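Dunilano Challenge

The Dunilano Challenge is a student robotics competition in which teams program a robot arm to sort and move household items inside a computer simulation. It is run by the Atley robotics club and takes its name from the club's own simulator, Dunilano. Students never need to own a robot to enter, and that has made it a real favorite with schools that are new to the subject!

History

The contest grew out of an evening class taught by Nawal Benkirane and Hatem Filali, who wanted their students to try out arm control at home on ordinary laptops. The first round drew 20 entrants. It is now held every March, and nearly 200 students took part in the latest edition.

Format

Every team gets the same virtual room, with a white arm, a perforated work surface and a mix of crates, plates, mugs and smaller things to pick up. Tasks are announced on the day, so a program that only knows one layout won't get far. Teams may watch their runs from several virtual cameras, and choosing good views is half the fun. A team has 2 attempts at each task, and the better one counts.
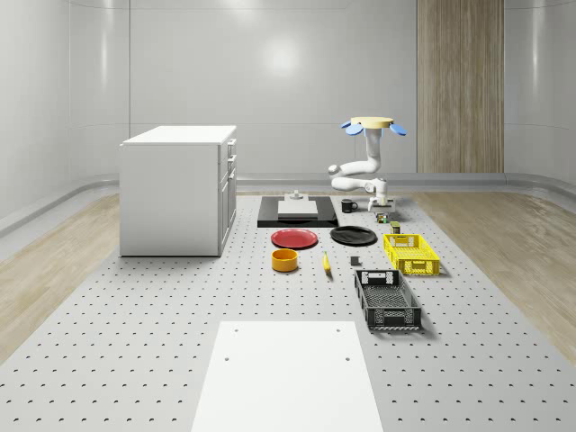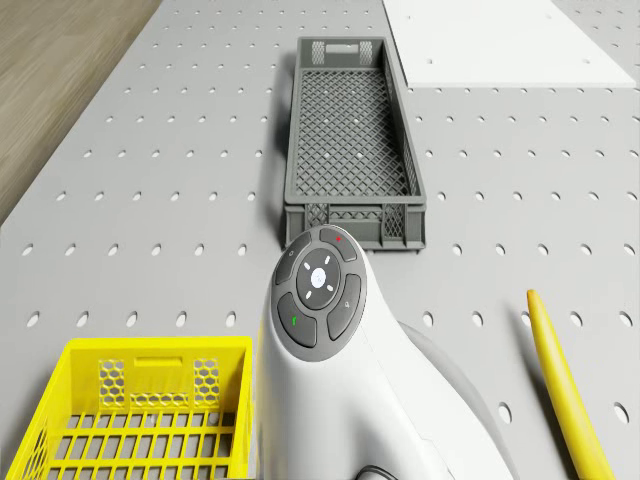
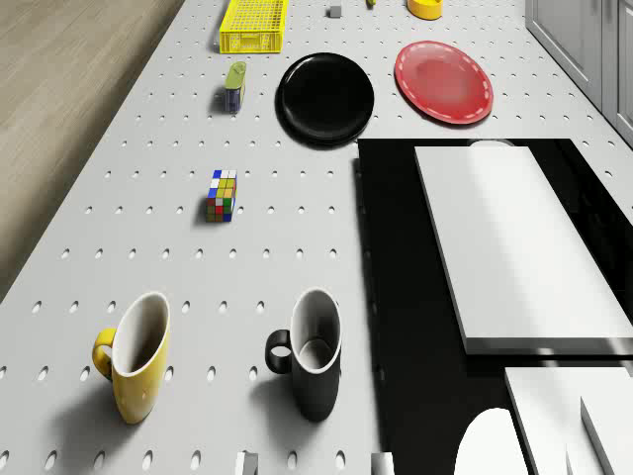

Views from the Dunilano simulator

Reception among entrants has been warm, though Chiến Lưu complained in the club newsletter that the practice tasks were far too gentle and that his team met its first really awkward grasp on contest day, with the clock already running. He asked for harder warm-ups and said he would be back either way.

Scoring

Points are given for each item set down in the right place, with a bonus for smooth motion. Dropped items cost points, but a team may pick them up and carry on. The record score, 1186, was set by the Ait Ali school team under its captain, Hala Tahiri, with a wonderfully short program that the club still hands out to beginners.

See also

Drustevex (beginner league)
Atley robotics club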